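Room and Cloths Assistant (part-time), Wakamo
Posted Jul 29, 2024

Hello! I'm So-ying Su and I look after the workrooms at Wakamo. We need someone to join me and Wai-kit Ho for three afternoons a week, starting in August, and I thought I'd write this one myself as the last advert we put out made the job sound like running a hotel. It's smaller than that, and (I think) nicer.

The short version: you'd be keeping the tables clear and wiped, washing and folding a lot of microfibre, and putting things back where the next group expects to find them. If you're the sort of person who refolds the towels at a friend's house, please keep reading.

The cloths first, as they'll take up most of your time. We get through piles of them. They go in a cool wash with no softener (please, no softener, I will beg) and they're dried on the rack by the back door. After that it's folding: in half, in half again, then in thirds for the shelf. When you pick one out of the basket by whatever bit comes to hand it drops into a great long droopy cone, and you have to find your corners before you can do anything sensible with it. You'll get quick at it. I was hopeless for a fortnight.
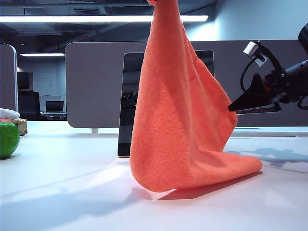 One of the orange microfibre towels, held up by a single point

Then there are the tables. The tops are white and they show everything, from pen and tea rings to the grey smears you get from sleeves. Wipe them down at the start of your shift and again at the end, and do get right in along the bottom of the panels, where crumbs like to gather. Any long slots want going over too. Wai-kit has a folded-card trick for the narrow gaps which he'll show you with enormous pride.

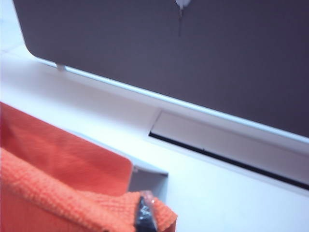 Dark grey panel with its pale bottom edge, and the long slot in the white surface

Moving furniture does come into it now and then, but the heavy days are shared and I'd never ask you to shift a table on your own. You might be asked to help turn a room round between bookings, which means tables wiped, panels straight and chairs in. I'm a bit fussy about straight. You can tell me to stop.
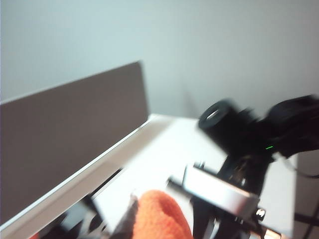
White tabletop, with a panel standing at one side and the plain wall behind

What I'm after is someone steady who doesn't mind doing the same thing well several times over. You don't need any experience. You do need to be all right on your feet for most of an afternoon, and happy to leave people in peace when they're busy. Some of the groups who book with us, Pundano especially, like their table left exactly as it was, cloth and all, so a quick "are you finished with this?" goes a long way!

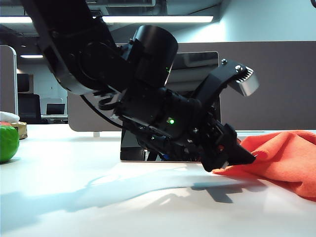
Pay is £1,780 a quarter, with holiday on top, and we cover your bus fare. Shifts run from lunchtime to early evening. You'd have 2 paid training sessions before you start properly, one with me and one with Wai-kit, and there's a locker, a kettle and a decent biscuit tin.

To apply, send a few lines to Hui-mei Chuang in the office saying which afternoons suit you and what you've been up to lately, whether that's work, college, children or anything else. No CV needed, though she'll read it if you've got one. We'll ask a few people in for a chat and a look round, and you're welcome to have a go at the folding while you're here.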